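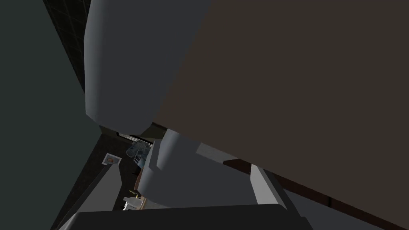 Subject: Re: [sim-kitchen] gripper locks up on cabinet panels, then jumps
Date: Sunday, March 3, 2019

Quick one, typing between runs so sorry for the mess. Replying inline to the Allimard mail from last week and adding what we have at Hasthorpe.

> We are seeing a fault on the Bergeron kitchen that we can't pin down.
> Fingers close on a flat panel, contact looks fine, then the wrist
> stops following commands. Arm keeps integrating the error. After a
> while the contact lets go and the whole hand jumps. No exception in
> the log, episode is marked as success.

Yes. Same here, same kitchen. We run the stock Sarkik hand, no changes to the finger meshes. Left it going over the weekend, 700 episodes on the panel tasks only, and 322 of them had at least one lockup. Not all of those ended in a jump. Didn't sort them properly yet.

The "marked as success" part is the bit that bothers me most. More on that below.

> First guess was friction set too high on the panel. Lowering it made
> the grasp slip but the lockup still shows up, just later.

Tried that too, same result. Don't bother with friction. Put it back to the default or you will end up chasing two problems.

What does change things for us:

- Solver step. Halving it makes the lockup a lot rarer. Doesn't kill it. Also makes everything slow, so not a fix.
- Approach angle. If the fingers come in square to the panel it's mostly fine. If they come in tilted, so one fingertip touches well before the other, that's when it sticks. Bad ones are nearly all tilted.
- Closing force. Above a certain point the tip goes into the panel a tiny bit and the solver tries to push it back out. I think that is where the jump comes from – stored penetration getting released all at once. Think, not know.

> Has anyone seen it on the drawers or on the loose objects?

Drawers yes, twice. Loose objects no, not one. My guess is a cup just moves out of the way when the contact goes bad and a hinged panel can't. Would be good if somebody with more object runs could check, ours are thin.

> We were going to send this policy to the real arm on Thursday. Is
> there any reason not to?

PLEASE don't. Not until the success flag is sorted. Here is why.

The success check on the Bergeron tasks only looks at the joint angle of the door at the last step. If the hand locks, winds up and then flings the door open, angle is past the threshold, success. So the policy gets paid for it. Episode 651 in our batch is the clearest one, the arm sits there pressed into the panel for most of the episode and does nothing useful, then the door flies. Full reward. And when I looked at the later checkpoints they do it more, not less. It's learning to lean.

On a real arm there is no jump, or not that kind. What you get is a controller ramping up against a door that isn't moving. Best case the force limit trips and you reset. Worst case you haven't set the force limit because in sim you never needed one, and you bend a finger or pull a hinge. We had a cracked fingertip in February from something that looked a lot like this and wrote it off as a bad mount. Now I'm not so sure.

If you have to run on hardware this week:

Set the force limit on the wrist low, lower than feels sensible.
Watchdog on commanded vs measured wrist position. If they drift apart for more than a few control ticks, stop and open the fingers.
Hand on the stop button the entire time, and keep everybody else out of reach of the arm.
No overnight runs.

For the sim side, what I'm doing now: logging the penetration depth at both fingertips every step, and failing the episode if it goes over a limit or if door speed spikes. Crude but it catches the flings. It took around 200 lines and half of that is plotting. I'll put the patch on the list once I've taken our paths out of it. Old checkpoints from before the check should be treated as suspect, we're binning ours and retraining.

One warning on the patch, it reads the contacts before the solver pass, so if your build has the reordered step you'll get zeros all the way down and think eveything is great. Check that you see nonzero depth on a normal grasp first.

> Happy to share the config and seeds.

Yes please, seeds especially. If yours lock up on our machine at the same step then it's the scene and not the build. Also which version of the hand file are you on? There are two going around with the same name and the fingertip collision shapes are different. Ours is the older one i think. Will check.

Next batch is halfway, will post the numbers when it finishes.

Hasthorpe sim desk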